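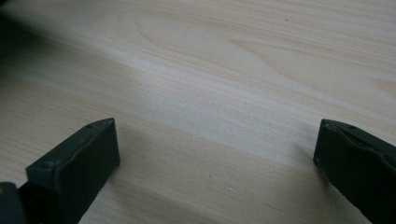
Pale wood, long grain.

I've wanted a proper desk for years, and the Suvau is the first one I've bought with my own money that I'd happily buy again. I found it at the Grirko store in Gilodport back in July, walked past it twice, then went home and measured the spare room. It cost me $89 on clearance (the floor sample, no box, one missing bolt that they replaced at the counter) and I carried it up the stairs in two trips.

Putting it together took most of an evening. The instructions are drawings only and the third one is upside down compared to the others, so I had the back rail on wrong for a while. Every hole lined up once I turned it around, though! The hex key in the bag is soft junk. Use your own.

What I love is how solid it feels. I type hard, I lean on my elbows, I put a sewing machine on it every weekend, and it just stands there. My old Magyar desk used to walk across the floor when I ran a long seam. This one hasn't moved, and I've hemmed two sets of curtains on it. 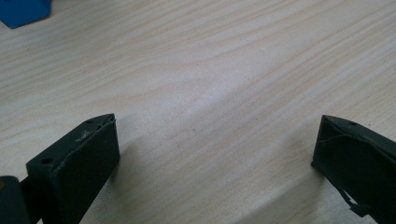 2 min read

It's also a great size for paper patterns. I can lay out a sleeve and a front piece side by side and still have a place for my coffee, and the color is easy on the eyes when I'm tracing in pencil late at night. The edges are rounded just enough that my wrists don't complain.

Now the gripes. The drawer is shallow, so a stapler goes in but a tape dispenser doesn't. There's no cable hole, and I ended up running the lamp cord down the back leg with twist ties. The feet have little plastic caps that fell off when I dragged it over the rug, and I glued them back on with craft glue, which has held so far. I'd also like it about an inch taller, but I'm long in the leg and say that about every desk.

I'm writing this after 9 weeks of daily use and I still get a little kick out of sitting down at it in the morning. If you see one marked down, go for it, and check the bag of bolts before you leave the store.

89 shares
9 comments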